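Groltolside Skills Fund
Equipment and Software Strand
Progress report from the grant holder, Miston Technical Center
Submitted Thursday, January 2, 2020
Prepared by Leonie Eberhard, Program Manager

Purpose of this report

The Fund asked for a written account of progress at the halfway point of the award. The award supports a trial of the Prendo virtual work cell, a software product licensed from Karppinen, and a recommendation on whether the Center should adopt it for the evening automation course. The report covers installation, instructor preparation, the first group of learners, and spending. It does not cover the day program, which is funded separately.

Work completed

The software was installed on the machines in Lab 2 during the first week of the reporting period. Installation took longer than planned. The Center's network blocks outgoing license checks by default, and the request to open the needed ports passed through two departments before it was approved. Karppinen supplied an offline license for the interim, so no class time was lost.

Five instructors completed the vendor's preparation course. Four of them now teach from the package without support. The fifth joined the Center late in the period and will be observed once more before taking a group alone.

The first group of 40 learners finished the introductory unit. The unit asks learners to move an arm to taught positions, open and close a gripper, place parts in bins, and read the state of a signal tower. Learners save each program under their own name, and instructors review the saved files between sessions. This review has been the most useful part of the trial so far. Faults in a learner's sequence that used to surface only in front of the class are now found and discussed beforehand.

Assessment of the product

The strengths of the package are its stability and its model library. The supplied cell loads quickly on the Center's existing computers, and no new graphics hardware had to be bought. Lighting and shadows are convincing enough that learners can judge the height of the gripper over a part, a matter on which the package we tried previously performed poorly.

Three weaknesses have been reported to Karppinen. The manual is organized by menu, and learners looking for a task cannot find it. The undo command does not reach back past the last saved position - a serious fault for beginners, who tend to save often. Finally, the lesson files cannot be edited by instructors without a separate authoring license, which was not part of the original quotation. The vendor has acknowledged all three and has committed in writing to correct the second in its May release.

Spending

Spending is within the approved budget. The only unplanned item is one authoring license at 300 dollars, paid from the contingency line with the prior consent of the Fund's officer. Instructor time was charged as approved. No equipment was purchased in the period, and none is planned before the final report.

The supplied practice cell

All learners in the first group worked in the same cell. The arm stands on a green pedestal at the end of a long table, with its gripper over the back of a blue base board. The board carries a tray of black parts, a clear-topped case with a circuit board inside, a signal tower showing green, and a red bin and a green bin.

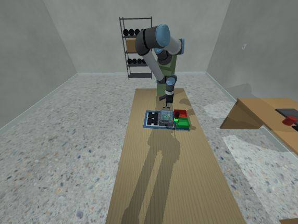

Can learners who pass the Prendo unit go straight to the Center's physical robots?
They must first complete the safety induction and one supervised session on the physical machine. The unit counts toward the programming requirement only.

Work planned for the next period

A second group will begin the introductory unit, and the first group will move to the intermediate unit, in which learners write their own sorting sequence. Instructors will use the authoring license to rewrite the opening lessons in plainer language. The revised lessons will be shared with the Fund on request.

The Center will also test the vendor's May release on a single machine before installing it across the lab. If the undo fault has not been corrected by then, the Center will ask Karppinen for a shorter renewal term - the present quotation assumes a full year.

Matters for the Fund's decision

The Center requests approval to move the unspent travel allowance to instructor time. No other change to the award is requested. Supporting invoices and the instructors' attendance records are attached to the copy sent by mail.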